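Week 6: Wait lists, and what the numbers leave out

Reading for this week is the Tomoana chapter in your course pack (skip the appendix, I'll go over it in June with the revision material).

Okay, so last week we finished on funding models, and a few of you asked why I kept grumbling about the word "wait". This week I get to grumble properly!

When a health region says the median wait for a knee replacement is 76 days, the first thing I want you to ask is when the clock started. Was it when the family doctor sent the referral? When the surgeon first saw the patient? Or when both of them agreed to go ahead and the booking form went in? You can get three very different answers for the same person, and most published figures use the last one.

Let's work with our practice region, Garken. It has 1,274 people on its surgical list and 623 of them are past the target date. That's just under half (do the division yourselves, please, you'll need it for the worksheet). Sounds dreadful. Now suppose Garken cleans up its list and takes off everyone who has moved away, had the surgery elsewhere or changed their mind. The list gets shorter and not one extra operation has been done. Keep that in your back pocket for when we read the press releases.

Second practice region is Wulis. Smaller, nine surgeons, and they've moved to a single-entry list, so you see whoever is free first unless you ask for someone by name. I'm fond of this model, as you've probably guessed, but do read the criticisms. Some patients would happily wait longer for a surgeon they know, and that's a fair preference.

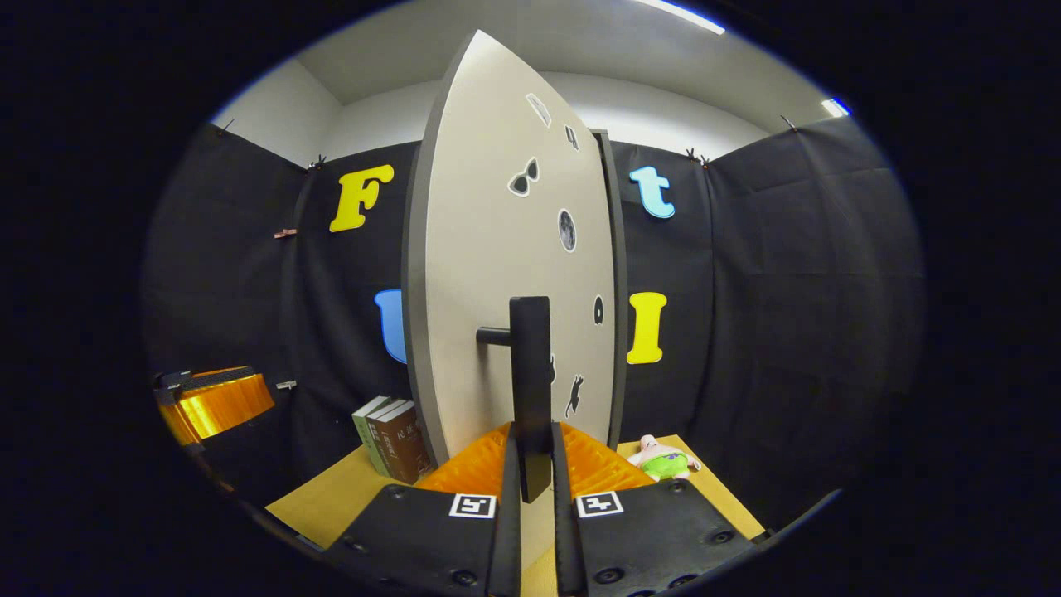 Tall light grey board, narrowing to a rounded point.

For tutorial: pick Garken or Wulis and write one page on how you would report its waits to the public. Tell me which clock you're using and who gets left out of it. Use the Jola spreadsheet for your figures, and check the second tab, where the referral dates are kept. Bring a printed copy if you can, my eyes aren't what they were.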